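Two arms, one instruction, and a result I didn't want

Quick one tonight, it's gone eleven and the training run finishes whenever it finishes.

So. The bimanual thing. Last time I said I'd try splitting the policy in two, one small head per arm, with a thin channel between them so each one knows roughly what the other is up to. Courtois (our codebase, named after a street, don't ask) had always done both arms as one long action vector. Fine for folding a tea towel. Not so fine when one arm has a job and the other has nothing to do for ten seconds.

Which is the problem, really. The idle arm. In the joint model it drifts. You train on demos where a person was driving both sides, and people fidget, and the network learns the fidget. Half our bad episodes in May were the spare arm wandering into the path of the busy one. Not a crash as such, just a nudge, and then the object is two centimetres off and everything after that is wrong.

Split version: each head gets the cameras, its own joint positions and a short summary vector from the other side. 28 numbers. I tried bigger and it just starts behaving like the joint model again, fidget and all.

Data is the tabletop set we call Zosodari. 1,559 episodes after I threw out the ones with dropped frames. Everyday stuff, drawers, trays, bits of food and packaging, and the instruction is one line of text. Sometimes it needs one arm, sometimes both, and nothing in the text says which. The model has to work it out for itself. I left that alone on purpose, labelling the arms felt like cheating.

Evaluation was 196 trials, same start layouts for both models, alternating so that neither got the good half of the day. I reset the table by hand between each. My back has views on this.

What I was hoping for: split beats joint everywhere. What I got: split beats joint clearly on anything one-armed, a bit on the "one then the other" tasks, and loses on proper two-handed work. Holding something steady while the other side pulls. Loses badly enough that I went and checked I hadn't swapped the checkpoints over. Hadn't.

The pick and place ones with the two-drawer cabinet in the middle are where it looks best. Right arm takes the red thing, left one stays over on its side by the box with its fingers a little open. A bit of clutter about, lemon-ish fruit down in the corner, cabinet between the two bases. 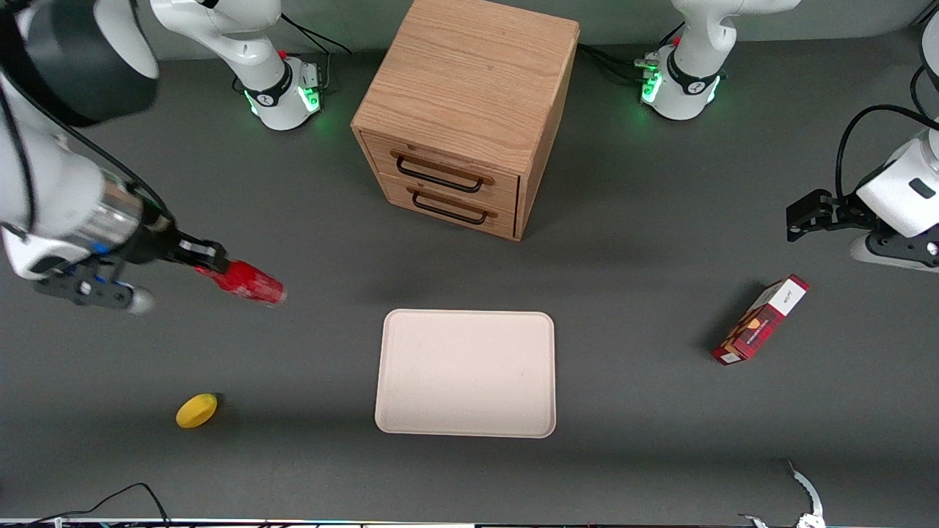

Hastemport left a comment on the last post asking whether the split model is really coordinating at all, or whether I've just built two single-arm policies that happen to share a table, and said the way to find out would be to zero the channel at test time and see if anything gets worse.

Fair. Annoyingly fair. I hadn't done it so I did it this afternoon. With the channel zeroed, one-armed tasks don't budge. The turn-taking ones fall apart, both arms go for the same object or they both sit there waiting. So something is getting through, it's just mostly "my turn / your turn" and not much about force or timing. That would explain the two-handed failures quite neatly. Possibly too neatly, I've been wrong about neat before.

Other things I've noticed, in no order:

The split model is slower to start. There's a pause at the beginning of an episode where neither arm commits. Looks like thinking, isn't, I think it's the summary vectors settling down.

Training is cheaper. Smaller heads. Nice but not the point.

Grasp height is still rubbish on low flat things like trays, both models, same as ever. That's a camera angle problem and I keep putting it off.

If you freeze the idle arm completely in the demos (I tried, overwriting the actions with a hold) the joint model improves quite a lot. Not all the way to split, but enough to make me wonder how much of this is archtecture and how much is just cleaner data. Should of tried that first. Would have saved a couple of weeks.

Next is letting the channel carry a short history instead of a single step, so each side can see where the other has been heading. Fumevley tried something like that on their rig and said it helped with handovers, though theirs are bigger arms and a much tidier table than mine. I've got 400 new two-handed demos recorded and not cleaned, so that comes first, boring as it is.

I'll put the config up with the next post. The one in the repo at the moment is the old joint one and the batch size in it is wrong, please don't use it.

Run's at 60-odd percent. Going to bed.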